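Notebook, post room 2
Monday, late start

Flellance, episode 4, conform and pickups

Picture lock came over from the edit at the end of last week. Relinked this morning against the camera originals. 344 events on the main video track, all online after the second pass. The first pass failed on the desert unit material because the reel names carry a trailing underscore that the edit list drops. Fixed with a find and replace on the list, originals left alone. The same fault will come up on the next episode unless the ingest template is changed.

Frame rate of the drone material is still wrong in the metadata. It plays at the right speed if the clip attribute is set by hand. Do this before relinking. Doing it afterwards shifts the in points by a frame or two and the list then has to be checked by eye.

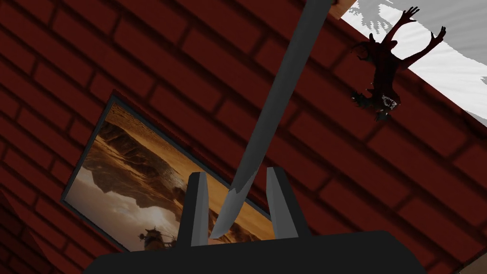 Cast continuity

The lead's hair is shorter in the pickups than in the James block. Most noticeable in the cafe dialogue, where the reverse angle is a pickup and the master is not. Options tried:

Crop in on the reverse. Works for two of the lines, goes soft on the others.
Swap to the alternate take from the original shoot. Hair matches, but the line reading is flat and there is a bus under it.
Leave as is. Current choice, pending notes from Darton.

The supporting lead's jacket is zipped in one shot and open in the next. Already flagged in the edit notes, no coverage to fix it. Leave.

Dialogue

The Tisari scenes were recorded with the fridge on in the location kitchen. Hum sits low and cleans up with a narrow notch. Broadband reduction was tried first and made the lead sound as if she was on the phone. Settings saved under the episode name, version 5. Versions before that should not be used.

ADR list is down to four lines, all from the station platform scene. The guide track is usable for sync. Room tone for that location is short, about nine seconds clean, and will need looping. 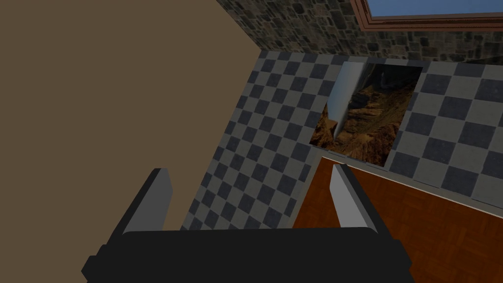
One of those lines is off camera and could be lifted from the rehearsal recording. Levels are low on it but the performance is closer to the scene than the studio read. Loaded it into the session on a muted track for comparison.

Titles

Opening card order follows the revised contract sheet. The two leads share a card, same size, left position to the returning lead. The old template still has them on separate cards, so do not copy titles across from episode 3. End roller runs long for the slot and has been sped up slightly. Judders on the studio monitor, fine on the laptop. Needs a look on the grading display before export.

Outstanding

Darton notes on the cafe reverse
ADR session to be booked, August if the lead is free
Roller speed check
Ingest template, reel names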